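Prenine Institut @prenine_institut
Heute beginnen wir an dieser Stelle mit einer Reihe kurzer Beiträge zur Prüfung des Handgreifer-Sets „Brito“, das der Hersteller Wokitz Forschungseinrichtungen und Schulungsträgern anbietet. Stand der Angaben: 11. Mai 2020. (Faden folgt)

Prenine Institut @prenine_institut
Zum Lieferumfang: Das Set umfasst 2 handgeführte Greifer mit Parallelgelenk, Wechselpolster für die Backen, eine Kamerahalterung, Anschlusskabel sowie ein gedrucktes Handbuch in deutscher und englischer Sprache. Die Auswertungssoftware wird gesondert lizenziert und war nicht Gegenstand unserer Prüfung.

Prenine Institut @prenine_institut
Die Prüfung wurde durch unsere Arbeitsgruppe Greiftechnik am Standort Testham durchgeführt. Die fachliche Leitung lag bei Wálter Puma. Für Versuchsplanung und Protokollführung war Ekow Nartey zuständig.

Prenine Institut @prenine_institut
Gegenstand der Prüfung waren Inbetriebnahme, Haltevermögen bei weichen und formlabilen Verpackungen, Ermüdung der bedienenden Person und Qualität der Dokumentation. Nicht geprüft wurden Dauerfestigkeit und elektrische Sicherheit. Hierfür verweisen wir auf die Unterlagen des Herstellers.

Prenine Institut @prenine_institut
Inbetriebnahme: Die Montage der Kamerahalterung ist im Handbuch nachvollziehbar beschrieben. Das Anzugsmoment der Gelenkschrauben fehlt dagegen vollständig. Auf unsere Anfrage hat Wokitz den Wert schriftlich nachgereicht und eine Ergänzung der nächsten Auflage zugesagt.

Prenine Institut @prenine_institut
Insgesamt wurden 141 Greifvorgänge protokolliert. Als Prüfgut dienten handelsübliche Haushalts- und Drogerieartikel, vorwiegend in Folie oder Karton verpackt. Die Vorgänge wurden in Wohnumgebung und nicht am Labortisch ausgeführt, da der Hersteller das Set ausdrücklich für diesen Einsatz bewirbt.

Prenine Institut @prenine_institut
Haltevermögen: Flache, nachgiebige Packungen ließen sich mit den gerippten Polstern sicher an den Schmalseiten fassen. Bei sehr glatten Folien war eine erhöhte Schließkraft erforderlich, was sich an empfindlichem Inhalt nachteilig auswirken kann. Wir empfehlen, vor Beginn einer Messreihe die Polster zu reinigen.

Prenine Institut @prenine_institut
Bedienung: Nach längerer Nutzung meldeten 3 der beteiligten Personen eine spürbare Belastung des Daumens. Eine Griffverlängerung ist nach Auskunft von Wokitz in Vorbereitung und soll ab Dezember lieferbar sein. Eine Bewertung dieses Zubehörs behalten wir uns vor.

Prenine Institut @prenine_institut
Zur Handhabung flacher Packungen:

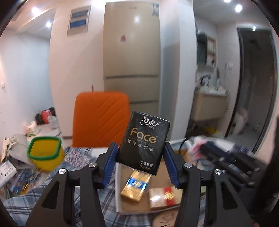
Taschentuchpackung zwischen den blauen Rippenpolstern des Handgreifers.

Prenine Institut @prenine_institut
Ergänzend zu den Polstern: Der Tausch erfordert kein Spezialwerkzeug. Einzelne Polster können derzeit nicht nachbestellt werden, Ersatz ist nur als vollständiger Satz erhältlich. Für Einrichtungen mit hohem Durchsatz ist dies bei der Kostenplanung zu berücksichtigen.

Prenine Institut @prenine_institut
Dokumentation: Das Handbuch ist sprachlich sorgfältig, im Kapitel zur Kalibrierung jedoch zu knapp gehalten. Die Arbeitsgruppe hat dem Hersteller eine Liste mit Änderungsvorschlägen übermittelt. Eine Rückmeldung steht aus.

Prenine Institut @prenine_institut
Bewertung: Für Schulung und Datenerhebung im häuslichen Umfeld wird das Set mit Einschränkungen empfohlen. Die Einschränkungen betreffen die Griffergonomie und die Ersatzteilversorgung.

Prenine Institut @prenine_institut
Das Set wurde uns leihweise überlassen. Eine Vergütung durch Wokitz ist nicht erfolgt. Der Hersteller hatte vor Veröffentlichung Gelegenheit zur Stellungnahme, jedoch keinen Einfluss auf die Bewertung.

Prenine Institut @prenine_institut
Der vollständige Prüfbericht einschließlich der Protokollbögen kann von Mitgliedseinrichtungen über die Geschäftsstelle Testham angefordert werden. Fachliche Rückfragen richten Sie bitte schriftlich an die Arbeitsgruppe Greiftechnik, z. Hd. Ekow Nartey.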